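The textile care instructor at Skornthorpe buys clip hangers for small loads and has firm views on where they should hang. "A horizontal pole, with a post at each side," the instructor said. "The hook needs a fixed point. Tape does that."
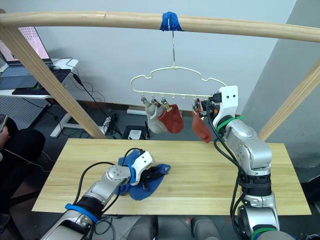 Cream clip hanger on its wire hook, blue tape at the pole.

Spacing matters more than capacity. Knitted socks hold air when the cuffs hang apart – bunched cuffs dry last.

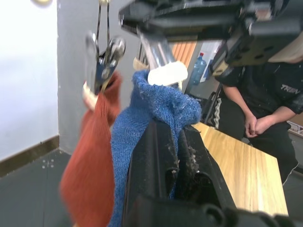
Should socks be hung by the toe or the cuff?
Hang them by the cuff if the elastic is loose, and by the toe if it is still tight.

The instructor prefers a rail with molded loops, so that one clip can be replaced. "I allow 2 spare clips per hanger. A spring wears out before the plastic does." 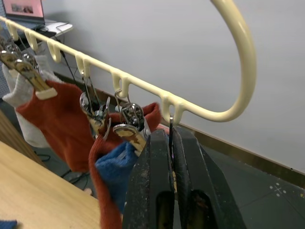 Skornthorpe Department of Textile Care

Load is the second limit. The course keeps each hanger under 400 grams, wet weight. "Over 7 years we have bent hooks and cracked rails, always from wet wool." Sorting is done flat, on a board, pairs side by side.

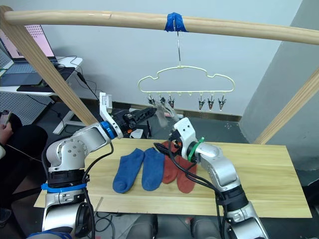
Issue 3

Matching by color comes first, then length. "Blue with blue, red with red, then check the heels," the instructor said. Clips stay on the rail between loads.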